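Skokel Open Day

The Skokel Open Day is a yearly public visit to the Skokel workshop in Clukville, where a small crew builds and tries out robot hands for kitchen and table work. I've been to it more than once, and I wrote this entry because the old one was two lines long and got the building wrong. It covers the 2022-05-25 edition, with some notes on how the day usually goes.

Background

Skokel started out fixing conveyor parts for bakeries, and you can still find a few flour-dusted belts in the back hall if you ask nicely. The robot side came later, when Ebuka Onyeka joined and talked everyone into trying grippers. The first open day was held one cold March with hardly any signs up, and most of us who found the place did so by following somebody else's car. These days there's a proper door, a sign-in sheet and a map (the map is still upside down compared to the street, so watch out).

Entry is free. The 2022 sheet had 173 names on it, and visitors went through in groups of 18 at most, which felt just right to me. You could hear the person talking and still get up close to the tables.

The demonstration

The main event is the table demonstration, and it lasts 60 minutes if the questions don't run over, which they always do! Onyeka gave the talk the year I'm describing. He began with the Hultov, a hand-held gripper that a person carries around and works by squeezing, and then moved on to the Yusuf, the arm that's meant to do the same jobs by itself. The idea is that people show the moves first with the tool in their own hands, and the recordings are used to teach the arm. 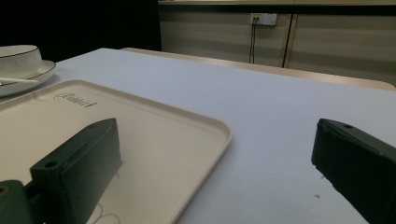
Dishes are the hard part of this work, and Onyeka spent more time on them than on anything else. People in my group expected him to talk about weight, but he kept coming back to edges. A tray like the cream one, with its rounded corners and a rim that's only slightly raised, gives two blocky fingers very little to grab, and pale on a pale table doesn't help a camera much either. The bowl on its saucer is a different headache, with a spoon handle or something like it lying across the saucer and ready to slide. His advice was to deal with the utensil first, then the bowl, then the saucer. I've started clearing my own table in that order and my family thinks I've lost it.

After the talk, visitors got a turn with a Hultov. It's lighter than I figured it would be, but my wrist was complaining pretty quickly. Kids were much better at it than the grownups, probably because they didn't stop to think about it.

Other parts of the visit

The hallway past the demo room has a long shelf of old finger designs, 56 of them, each with a paper tag saying what was wrong with it. "Too slippery" comes up a lot. My favorite just says "no." The tour ends in the back hall with coffee and a chance to bother the engineers, who were very patient with me.

Getting there

The workshop is a short walk from the Clukville bus stop, uphill. Parking is in the gravel lot behind the building, and it fills up early. The demo room has step-free access through the side door, but the back hall has two steps down and no ramp as of my last visit.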